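Week 4 notes: thinking in studs
Design Foundations, evening stream

Okay, a few of you asked me to write up what I rambled through last class, so these are my notes with the worst of the tangents taken out. Bring them along next time, plus a pencil and some grid paper (the cheap stuff from the bookshop is fine, don't go buying the fancy pad).

Our subject is the baseplate. I love a baseplate! You put one down on a table and suddenly you've got a coordinate system. Every stud is an address, every brick covers a whole number of studs, and there's no fudging it. Lakmal Khan asked whether that makes it too rigid to be creative with, and I'd say have a go at the exercise first and then come and argue with me.

Some words we'll be using, so we're all on the same page:

Stud — the little round bump. It's our unit of length for the whole course.
Footprint — the patch of studs a brick covers, always written short side first. A 2 by 4 is a 2 by 4 even when you've turned it sideways.
Origin — the corner stud you count from. Pick one, write it down and stick with it.
Parts pool — the bricks you haven't used yet, kept off the plate.
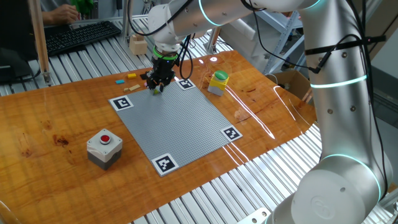 Grey baseplate set diagonally on the table, with a marker at each corner and loose bricks off to one side.

Have a look at how the plate is turned. When it's sitting on the diamond like that, "left" and "top" stop being much help, and half the class will mean one corner while the other half means its neighbour. Last October I had two people build the same little wall in mirror image and they were both completely sure they'd followed the instructions (they sort of had). So name your corners before you place anything. Letters, colours, footy teams, I don't mind.

Then there's the parts pool. Keep it beside the plate and spread it out a bit so you can see each colour without rummaging. Bricks sitting in a pile always cost you time, and flat tiles are the worst for hiding — they slide under everything.

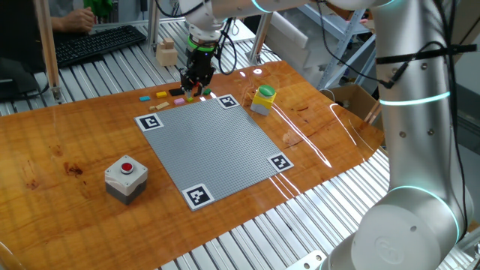 Once your pool is sorted, write the build plan as a list of moves, one brick per line. Colour, footprint, origin stud, direction. Tharushi Weerasinghe does hers as a tiny table and it's very readable, so pinch that idea if you like.

Exercise for next week, in pairs. One person designs something using no more than eight bricks and writes the moves. The other builds it from the page with no talking, no pointing and no meaningful sighing. You get 45 minutes all up, then swap. Keep the first draft of your moves, scribbles and all, and hand it in with the final one. Questions to me or to Wahyudi Latuheru before class, please.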